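Table card

A table card is a small piece of card, or a little folded booklet, put out on a table so that people know what they're looking at, what it costs, or where they're meant to sit. You'll also hear it called a tent card if it's folded, a place card if it has a guest's name on it, and a ticket if you grew up around shops like I did. I've been making and mending them for years and I still get the names muddled, so please don't write in to correct me (Noman Dhanial already has, twice!).

Kinds of card

The plain flat card is the oldest sort and needs something to hold it up. The folded card stands by itself, more or less, until someone opens a door. Then there's the booklet, with a few pages inside, which is handy when you've got more to say than will fit on a front. I'm fond of the booklet, though people do wander off with them.

Sizes are all over the place. The Vandcombe pattern book, which I use more than any other, lists 139 of them, and I've only ever needed four. For a name and a price, anything that fits in your palm will do. If there's a paragraph of small print, go up a size or put it in a booklet, as faint type on a tiny card is hard work for anyone over the far side of a table.

Holders and stands

Holders come in wood, wire, metal and clear acrylic. Acrylic is what you see most now, and I came round to it slowly. It scratches if you so much as look at it with a dry duster, but it does let the card do the talking. Small slotted holders suit a single label, and taller stands are better for leaflets or for lifting something up off the tabletop. Shahnaz Gunawardena, who ran the Mindoswood craft fair for years, liked to mix the two on one table so the heights varied, and I think she was right.

Setting out the table

A wooden top is lovely to work on, especially one with a strong grain, but white card on pale wood can disappear a bit under bright lights. Move it about and have a look from standing height before you settle on a spot. I like to keep the bags and the packing bits at one end while I'm sorting the cards, then clear the lot away afterwards.

A wooden table, and the bits and pieces that gather on one: 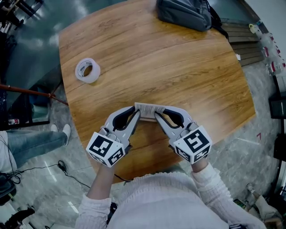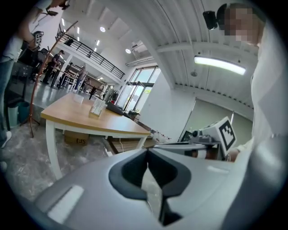

Fixing cards down

Clear packing tape is the usual thing, and it's fine for the underside of a holder or for sealing the box at the end. I wouldn't put it across the face of a card. It catches the light, it yellows, and it takes the top layer of the paper with it when you peel it off. A small loop of tape tucked underneath works well on a varnished top, but test a corner first if the table's an old one. For outdoor stalls I go for a weighted holder, and I've been known to use a pebble.

Storing them

Keep cards flat, with the holders packed separately so that nothing gets dented. A shallow cardboard box is all you need, and mine are labelled by fair. The Deltomari set, my biggest, runs to 809 cards and lives under the stairs with its tape, spare blanks and a decent pen. Damp is the main enemy, followed by elastic bands, which leave a waist in the whole stack. I go through the boxes every March and throw out anything with a bent corner, or I mean to, anyway.

See also: Place setting; Shelf label; Leaflet stand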